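Lista de verificação comentada: copa e despensa da residência de artistas Esposito, Stuvdale
Vistoria de 2 de março, feita antes da abertura da temporada de ateliês

Guia de leitura: C = conforme, P = pendente, N = não se aplica. Os comentários são meus e podem (devem!) ser rabiscados por quem fizer a próxima ronda.

1. ENTRADA E CIRCULAÇÃO

1.1 Porta de emergência abre para fora sem chave: C
Abre com um dedo. A dobradiça nova ficou uma maravilha.

1.2 Corredor livre de caixas, bicicletas e cavaletes: P
Dois cavaletes encostados junto ao quadro elétrico. Pedi que fossem para o depósito de Flonport.

1.3 Iluminação de emergência: C
Testada com o disjuntor desligado, acendeu na hora. A luminária da escada, que me tirava o sono desde junho, também!

2. COPA

2.1 Extintor no suporte, lacre inteiro, manômetro na faixa verde: C

2.2 Manta corta-fogo ao alcance do fogão: P
Existe e está em bom estado, mas foi parar atrás da geladeira. Mudar para o gancho ao lado da porta.

2.3 Mangueira do gás dentro da validade: C
Passei água com sabão nas conexões e não subiu nenhuma bolha.

2.4 Temperatura da geladeira: C
7 graus na primeira leitura, com a porta recém-aberta, e abaixo de 5 depois de meia hora fechada. Anotar sempre a segunda leitura.

2.5 Tomadas perto da pia com proteção diferencial: C
O botão de teste desarmou de primeira. Que alegria ver isso funcionar numa casa tão antiga.

3. DESPENSA

3.1 Estantes fixadas à parede: P
A estante alta balança quando se puxa a prateleira de cima. Faltam duas buchas. Enquanto isso, nada pesado acima da altura dos ombros.

3.2 Carga por estante dentro do limite da etiqueta (200 kg): C

3.3 Produtos de limpeza separados dos alimentos: C
Finalmente! O armário com tranca que veio de Jornport resolveu uma discussão de anos.

3.4 Validade dos secos e enlatados: C
Grão-de-bico e farinha de milho vencem primeiro, passei para a frente.

3.5 Sinais de roedores ou traças: C
Nenhum. Os potes de tampa de rosca valeram cada centavo.

3.6 Distância mínima de 40 cm entre mantimentos e aquecedor: P
O saco de arroz está perto demais. Basta trocar de lado com as garrafas de água.

4. LANCHES E BEBIDAS DE USO COMUM

4.1 Embalagens fechadas e sem furos: C

4.2 Pacotes apoiados por inteiro, sem ponta para fora da prateleira: P
Item novo, e gosto muito dele. Pacote leve escorrega com qualquer esbarrão, e quem vem com café quente na mão pisa em cima. Empurrar até o fundo ao repor.

4.3 Lista de alergênicos afixada: C
A versão nova tem letra grande e dá para ler da mesa.

5. ORÇAMENTO E PRAZOS

Restam 600 na verba de manutenção. Buchas e gancho cabem com folga, e eu usaria a sobra num segundo detector de fumaça para o corredor. Os itens 1.2, 2.2, 3.6 e 4.2 se resolvem numa tarde. O 3.1 precisa de furadeira e fica para quando a de Flonport voltar. 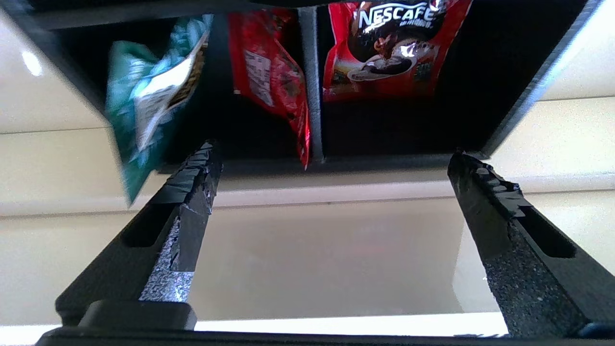 Na próxima ronda quero incluir o sótão, que ainda não tem folha própria. Quem tiver a planta antiga, por favor, deixe uma cópia na gaveta da copa.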